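Mavex Hinged Knee Support, Series 2: review

The Mavex Series 2 is a wraparound knee support with a polycentric hinge on each side, sold for mild ligament sprains and for the later stages of rehabilitation. I wore it for seven weeks following a grade I sprain of the medial collateral ligament, mostly at a standing bench job and on evening walks. My physiotherapist approved its use. It is a support, and it should not be confused with a post-operative brace.

Construction and fit
The sleeve is a perforated neoprene laminate with a nylon face. Two straps sit above the joint and two below, all closing at the front. Sizing is taken from thigh circumference only, measured a hand's width above the kneecap. This is a weak point. Anyone with a large thigh and a narrow calf will find the lower straps reach the end of their travel before they are properly firm. The Flundamier support I used previously asked for both measurements and fitted better below the joint.

The hinges are aluminium and can be removed for washing. Each has a flexion stop but no extension stop, and the centre of the hinge must be lined up with the middle of the kneecap. If it is placed too low, the whole support migrates toward the ankle within an hour.

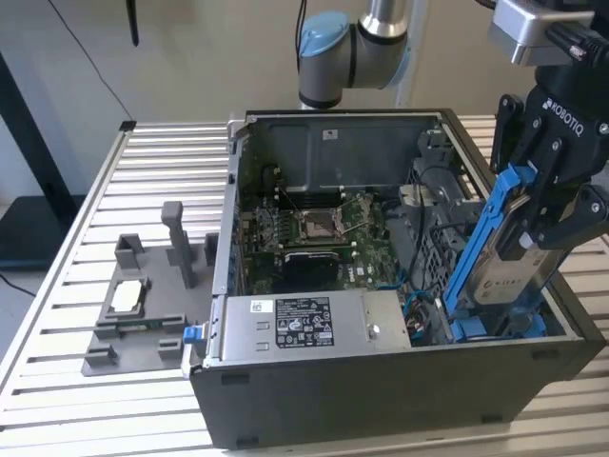
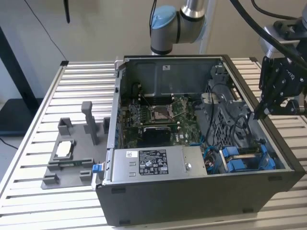
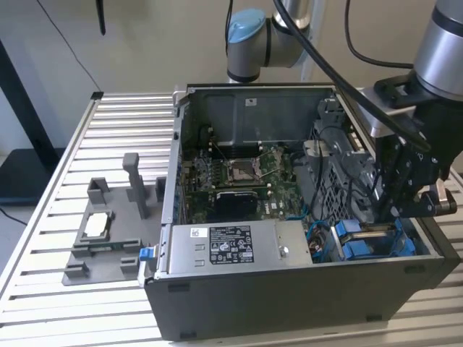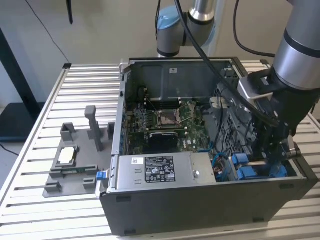

Performance in use
Side-to-side stability is good. Resistance to valgus loading was noticeable on uneven ground and when turning with the foot planted. Compression over the kneecap is light – adequate for mild swelling, too little for anything more. Standing for a full shift produced no pinching behind the knee, though prolonged sitting did, and I loosened the upper straps for the drive home.

Measured on a kitchen scale, the support weighs 564 g with both hinges fitted. That is heavy for the category, and it is felt on stairs. Heat is the other complaint. By mid-afternoon the lining was damp, and it needed a full night on the rack to dry.

Durability
The hook tabs began to lift at the corners in the fourth week. The hinges show no play. Stitching is intact apart from one loose thread at the lower hinge pocket.

Value
I paid $78 at a pharmacy. For workplace use during recovery from a mild sprain, it is reasonable. For running, look at something lighter.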